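Workshop notebook, Mersha dye room
April, second entry

Started 8 in the morning. Today is for the walnut bath again, because the last wool came out too yellow and I want to understand if the fault is in the water or in the mordant.

Wool: Flelau two-ply, washed yesterday evening and left in clean water overnight. Dry weight before washing was 227 grams. I divided it in two skeins, one of 124 grams (skein A) and the rest is skein B. I wanted to make them equal but the skein did not open nicely and I did not want to cut the yarn in a bad place.

Mordant: alum for A, nothing for B. Walnut does not need alum, everybody says so, but the customer from Flamis asked for the same colour as the cushion of last year, and in my notes of last year there is alum. The quantity was not written. Please, colleagues, write the quantity.

Husks: from the freezer, the bag marked Skornel orchard. They were soaked 11 days in the covered bucket. The smell is strong but it is not rotten. I strained them two times through the old curtain cloth and still some black crumbs came through, so a third time is needed before the yarn goes in.

The brown I am looking for is a warm one, quite dull, with no red fire in it and no green. 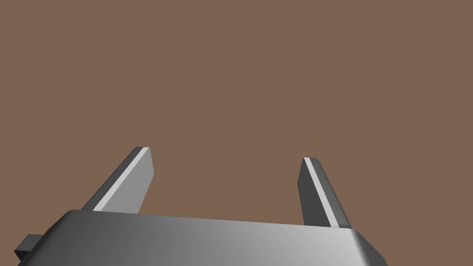

Bath one, skein A

Heated slowly, one hour until small bubbles at the side of the pot. I did not let it boil. After 20 minutes the yarn was the colour of weak tea, after one hour much better. I turned it with the long spoon every time I passed, maybe not often enough, we will see if there are light places when it is dry.

Took it out at noon and left it to cool on the rack before rinsing. The rinse water was clear at the fourth change. By the window it looks a little more yellow than beside the lamp, so the final judging must be done outside.

Bath two, skein B

Same pot, same liquid, with two cups of fresh liquid from the bucket. Skein B took the colour faster than I expected without alum. It is also flatter and slightly more red. If I must choose today, I prefer this one for the cushion, but wet wool is always darker and I have been wrong before.
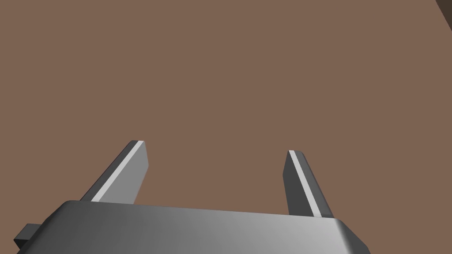

To do next

Dry both skeins in shade, 18 hours at the least, and then compare with the cushion sample.
Wind a small piece of each on card for the light test, half covered with foil.
Try a little iron on the ends of A only. Use the separate pot! The enamel one is for clean colours.
Order alum.
Keep the rest of the bath in the jars with the wide neck, and put a label on the lid and also on the glass. Last time the lids were exchanged.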